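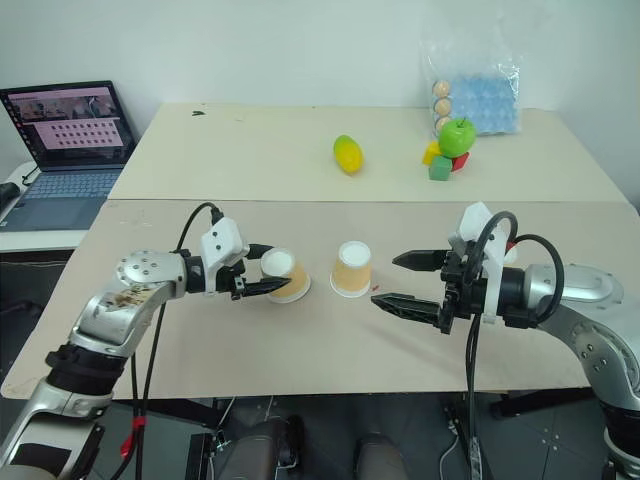
6 min read

Workshop tips: keeping a two-arm bench cell in working order

Posted 05/06/2020

Most advice on looking after a pair of small robot arms comes from people who want to sell you something for them. I have read the Rendel care leaflet twice and I still don't know what "inspect periodically" means. So these are my own habits, with my doubts left in. They apply to a two-arm setup with two-finger grippers over a board tabletop, the kind of cell that spends its days moving cups and toys around.

Cables first

If your cell stops in the middle of a job, suspect a cable before you suspect anything clever. The run from the wrist to the base bends every time the arm moves, and the bend always lands in the same few places.

Leave a loop at the gripper end. The black cables on these arms arc up over the white mounts before they go anywhere else, and I like that better than a cable pulled flat along the forearm. A flat cable looks tidier and goes tight the first time the wrist turns all the way round. To check the loop, move the arm slowly by hand or at the lowest speed to both ends of its travel and watch the plug. If the plug moves at all, the loop is too short.

Don't overdo the ties. There's a red one near the bottom of the left arm's cables, down by the floor, and low down is the right place for it. The forum crowd will tell you to tie every few inches. I did that for a while, and every tie became a new hinge for the cable to bend at. Leave them loose enough to slide a pencil through. Colored ties are worth having because you can spot one that has moved.

Skip the braided sleeve. Hattori sells a kit of it, and it does look good, but you can't see a worn jacket through it.

Bolts

Go over the wrist bolts and the mount screws with the right driver and a light hand. I was told to do this every 300 hours of running. Then another page said 600. Neither page said where the number came from, and I doubt either writer had tried both. I do it on the first working day of the month.

Put a dab of paint marker across each bolt head and onto the metal next to it. If the line is broken, the bolt has turned. That beats going round with a torque wrench, and you can do it with coffee in the other hand.

Thread locker is fine on metal into metal. Keep it off plastic. Some of the stuff will craze a plastic mount, and the crack won't show until you snug the screw down.

Stains and wiping down

Arms get marked. The left one has a brownish patch on the silver of the wrist, and I wouldn't lose sleep over a mark like that or go at it with anything rough. Try a damp cloth with a drop of dish soap, then a dry one. If it's still there, leave it. Scouring pads take the finish off and you end up with a bigger mark than you started with.

No spray cleaner, ever, straight onto a joint. Spray the cloth, across the room if you have to. I'm also not sold on the Brarka wipes. They smell like a swimming pool and leave a film, and the film picks up dust.

Power off before any of this, at the wall. The stop button is for stopping. It isn't a switch for doing chores behind.

Fingers

Look at the gripper fingers straight on with the jaws nearly shut. You should see an even line of light from root to tip. A wedge of light means a finger is bent or a pad has worn on one side. Swap the pads in pairs even if only one looks bad.

A cheap grip test is an upside-down paper cup. It's light, it shows a dent if you squeeze too hard, and it slides if you don't squeeze enough. Two are better than one, a short distance apart, so you also find out whether the open fingers can get in beside one without knocking the other. Some people use foam blocks for this. Foam forgives everything, so I don't see what you learn from it.

Once the cup works, try something that rolls. A toy mango on its side is a fair next step.

The board

Keep the work surface plain and keep crumbs off it. A beige board is kind to the eye and shows up little bits, like the red speck near one of the cups. Pick specks up. They probably do no harm, but a speck under the rim of a cup is enough to make it rock, and then you'll spend the afternoon adjusting a grip that was fine.

Check that the board hasn't crept. Pencil a line on the support along one edge and look at it now and then. I once redid a whole set of positions and found out afterward that the board had been leaned on.

Parts and props

Put the things you aren't using on a second table behind the board, back out of the way. Toy blocks, fruit, whatever you have. Small loose pieces go in a clear bag, because a bag you can't see into gets opened and dumped out.

The laptop belongs on a side desk, off to the left in this layout. Don't stand it on the same surface the arms work over. Everyone thinks they'll remember to move it.

The floor

Sweep under there. Black cables on a dark floor are easy to catch with a shoe, and the legs of the stand give them plenty to snag on. Route what you can along the legs and leave the walkway clear. I wouldn't bother with the rubber cable ramps unless people really do walk through.

What about the log?

Every guide says keep a log. I keep a very short one. Date, what I touched, what I replaced. The Kisine maintenance app wanted me to fill in a page for each check, and by September I was typing "ok" in every box just to get to the end, so I went back to a notebook. My hour counter reads 2,531 and I have replaced 3 cables in that time, all of them at the wrist end. That's most of what the log has taught me.

Spare cables: buy two of each, same length as the originals. Longer ones will find something to hook on.

Filed under: Workshop, Upkeep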